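Notes from the Skills Laboratory: Caring for the Wristed Instruments

Sunday, November 10, 2019

Readers of this blog will be aware that I have had responsibility for the instrument store at the Burnberg skills laboratory since September. Several colleagues have asked how the instruments are looked after between teaching sessions, and I have therefore set down the present arrangements, together with a few opinions of my own.

The store holds 99 instruments at the time of writing, of which 18 are reserved for tissue work. Each has an entry in the Dudoteck register, and the register is to be completed before an instrument leaves the room. Entries made from memory on the following morning are not accepted, and I regret to say that this applies to senior staff also.

Before use

The person signing for an instrument is asked to open and close the jaws fully and to look at the wrist under the bench lamp. The pins at the sides of the housing deserve particular attention, as do the small round openings in its face, where residue is easily missed. A jaw that does not open as widely as its neighbours should be set aside and reported to Vibeke Holst.

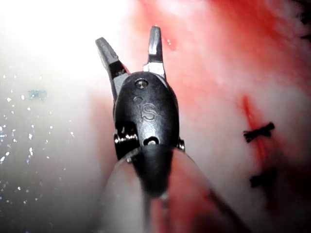
During tissue work

Participants are expected to keep both tips in view at all times and to approach the tissue slowly. In my experience, beginners look only at the jaw nearest to the incision and forget the other one altogether. I did precisely the same in my first term and was corrected for it, quite rightly, by Katherine Valderrama.

The inner faces of the jaws should also be considered. A crosshatched surface is intended to hold, and it will mark soft tissue if it is closed with more force than the task requires. Participants should practise a light grip near the edge of the incision before they attempt to lift anything.
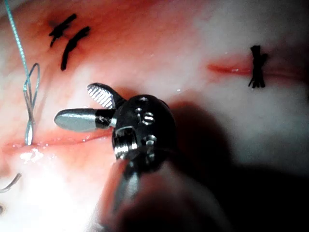
Cleaning begins as soon as the session closes. The jaws are held open and brushed along their inner faces, then the wrist is rinsed from several angles. The Flesano brushes are to be preferred for this purpose – the older Dhillon ones shed their bristles and have been withdrawn. Instruments are dried upright and returned to their numbered places, and the register is signed a second time.

Requests for additional brushes should be left in the tray by the door.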